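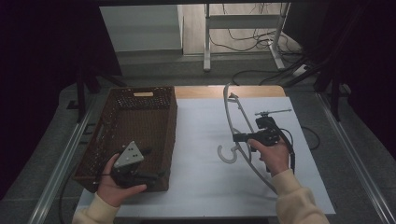
Kelteo Entraide > Sciences physiques > Mécanique > Oscillateurs

Ressorts en série et en parallèle : fréquence mesurée inférieure au calcul

Question posée par Sarita Bhardwaj
361 vues – 3 réponses – 2 partages

Bonjour,

Je prépare un montage de TP sur l'oscillateur masse-ressort vertical. Matériel : deux ressorts de traction Miltia identiques, raideur donnée par le fournisseur 2230 N/m, et une masse de 300 g accrochée en bas (crochet compris, pesée faite). L'acquisition se fait avec un accéléromètre Gratus fixé sur la masse, inclus lui aussi dans les 300 g. La fréquence est lue sur le spectre.

Je mesure trois configurations. Avec f = (1/2π)·√(k/m), je trouve par le calcul :

un seul ressort : 13,72 Hz
deux ressorts en série : 9,70 Hz
deux ressorts en parallèle : 19,41 Hz

Les mesures donnent respectivement 13,4 Hz, 9,2 Hz et 18,4 Hz. L'écart est toujours dans le même sens et il est plus grand avec deux ressorts qu'avec un seul. J'ai d'abord pensé à une erreur sur la raideur, mais dans ce cas l'écart relatif devrait être le même partout. J'ai ensuite pensé aux frottements. Le signal décroît lentement, avec un taux d'amortissement que j'estime inférieur à 2 %.

Est-ce que la formule k/2 pour la série est une approximation ? Et pourquoi le parallèle est-il touché lui aussi ?

Chaque ressort pèse 45 g, si cela peut servir.

Réponse 1 – par ressort_fou
Score : -4

C'est l'amortissement. La fréquence amortie est toujours plus basse que la fréquence propre, c'est du cours. Et vérifie ton calcul en série, normalement les raideurs s'additionnent, comme les résistances.

Commentaires (1)
Guerra : Non pour les deux points. En série, ce sont les souplesses 1/k qui s'additionnent. L'analogie avec les résistances est inversée : une raideur se combine comme une conductance.

Réponse 2 – par Guerra
Score : 17 – Réponse acceptée

La formule de la série est exacte pour des ressorts linéaires sans masse. Les deux ressorts transmettent la même force F, chacun s'allonge de F/k, l'allongement total vaut 2F/k, donc k_éq = k/2 = 1115 N/m. En parallèle, l'allongement est commun, les forces s'ajoutent et k_éq = 2k = 4460 N/m. Il n'y a pas d'approximation à ce niveau.

L'amortissement est hors de cause. La pseudo-fréquence vaut f·√(1 – ζ²). Avec ζ = 0,02, la correction relative est de 0,02 %, très en dessous de la résolution de votre spectre.

Ce qui manque est l'inertie des ressorts. Une spire proche du point fixe ne bouge presque pas, une spire proche de la masse bouge comme elle. Si l'on suppose que la vitesse varie linéairement le long du ressort, l'énergie cinétique d'un ressort de masse μ vaut :

Ec = ∫ (1/2)·(μ/L)·(v·x/L)² dx, de 0 à L, soit (1/2)·(μ/3)·v²

On remplace donc m par m + μ/3, où μ est la masse totale des ressorts engagés.

Un seul ressort : m_eff = 300 + 15 = 315 g, f = 13,39 Hz.

Deux en série : l'ensemble se comporte comme un ressort deux fois plus long, de masse 90 g. m_eff = 330 g, f = 9,25 Hz.

Deux en parallèle : chaque ressort apporte 15 g. m_eff = 330 g, f = 18,50 Hz.

Vos trois mesures s'accordent avec ces valeurs à mieux que 1 %. On comprend aussi pourquoi l'écart relatif est semblable en série et en parallèle : la masse effective est la même dans les deux cas. Le rapport des deux fréquences vaut exactement 2 avec ou sans correction, et 18,4/9,2 le confirme.

Le facteur 1/3 suppose μ petit devant m. À 90 g pour 300 g, l'erreur commise reste négligeable. Pour une masse accrochée comparable à celle du ressort, il faut résoudre l'équation d'onde dans le ressort.

Commentaires (2)
Sarita Bhardwaj : Merci, c'est clair. J'avais écarté la masse des ressorts en me disant qu'elle était portée par la potence.
Guerra : Elle l'est en statique pour l'essentiel de l'effort, mais cela ne dit rien de l'énergie cinétique.

Réponse 3 – par labo_b12
Score : 5

Deux compléments pratiques.

1) Pour un TP, faites varier m et tracez T² en fonction de m. On a T² = (4π²/k)·(m + μ/3). La pente donne k (0,0177 s²/kg attendu pour 2230 N/m) et la droite coupe l'axe des masses en –μ/3. Les élèves obtiennent les deux grandeurs sans se fier à l'étiquette du fournisseur.

2) Attention à l'amplitude. Un ressort de traction à spires jointives ne s'allonge pas tant que la force n'a pas dépassé sa tension initiale. Avec 300 g, le poids est de 2,94 N et l'allongement statique d'un ressort seul n'est que de 1,3 mm, en négligeant cette tension initiale. Si l'amplitude dépasse l'allongement réel au repos, les spires se touchent à chaque période et l'oscillation n'est plus harmonique. En parallèle la marge tombe à 0,66 mm – il faut donc lâcher de très peu. Un harmonique 2 marqué sur le spectre est un bon indice de contact.

Questions liées
Pendule de torsion : mesurer la constante du fil
Raideur d'un ressort coupé en deux
Facteur de qualité et décrément logarithmique
Ressort de compression : à partir de quand flambe-t-il ?
Battements entre deux pendules couplés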